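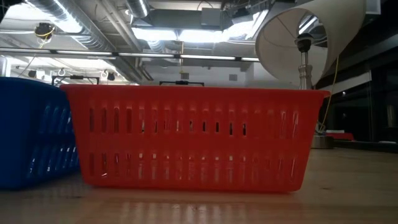

# Trodgate open day: recordings and notes

This folder keeps the material from the open day at the Trodgate workshop, held on 11th December. Visitors saw the Prolum arm work with household objects on a table, and many of them asked afterwards if they could have the recordings. So we put them here, together with the notes we made during the day.

Please read the part "Known problems" before you use anything for training. The data was made in front of an audience and it has the quality of such a situation.

## What was demonstrated

The programme had 3 stations. Only the first 2 were recorded.

1. **Baskets.** Plastic laundry baskets stand on the wooden table, among them a red one and a blue one. The task is to take a basket by its handle or by its rim and set it down in another place on the table.
2. **Sorting.** Small pieces of clothing go from the table into a basket. The visitors chose which piece comes next.
3. **Hand guiding.** The visitors could move the arm themselves. We did not record this station, as we had no written permission from the people who took part.

The control software was Monanum, in the same version that we use for our daily work. The gripper fingers came from Juhász and were the soft pair. With the hard pair the rim of a basket slips more easily, and we did not want this in front of children.

## Contents

| Folder | What is inside |
|---|---|
| `baskets/` | recordings from station 1 |
| `sorting/` | recordings from station 2 |
| `notes/` | operator notes, plain text |
| `questions/` | questions from visitors with our answers |

In total there are 1,185 recordings. Of these, 37 carry the mark `stopped`, which means that the operator pressed the stop button before the task was finished. We left them in on purpose. If you don't want them, filter by the field `status`.

Every recording has a video from the fixed camera, the joint positions of the arm, and a short text with the instruction. The instructions are in English, written by the operators during the demonstration, so you will find spelling mistakes. We corrected only the ones that changed the meaning.

## The setting

The table stayed in its usual place under the light bar. We did not build a special stage and we did not cover the surface. The table top is glossy, so it shows the colour of the baskets and also the ceiling lights. The fixed camera for the baskets looks from very low, nearly at the level of the table. From this height one basket can hide a large part of the next one, and the ceiling ducts and the lamp come into the view too.

## Known problems

- Reflections. A colour filter that looks for red will find the red basket and also the red patch on the wood below it. Cut away the lower part of the picture or use a depth source of your own.
- The slots in the basket walls become very bright where the light falls on them. Edge detection is not stable there.
- The handles are black and thin. From the low camera they rise only a little above the rim, and they are difficult to separate from dark things behind.
- In the afternoon we moved the audience barrier closer to the table. The operators then drove the arm more slowly. Do not compare speeds between morning and afternoon.
- The clock of the camera computer was not synchronised with the clock of the arm. The offset is written in `notes/clock.txt`. It was measured one time only, after the last recording.

## Questions we heard often

**Does the arm know what a basket is?**
It was taught with baskets, so it finds a rim and a handle quite well. With a cooking pot it would be less sure.

**Why plastic baskets?**
They are light and cheap, and the slots make them a good test for the camera. When one falls down, usually nothing breaks.

**Can a school class come?**
Yes. The next visits are planned for January. Please write to the workshop at least two weeks before, and tell us the age of the pupils.

## Use

You may use the recordings for teaching and for research. Please name the Trodgate workshop as the source. For commercial use, ask us first.

If you find a broken file, open an issue with the folder and the file name. We look through the issues once a week.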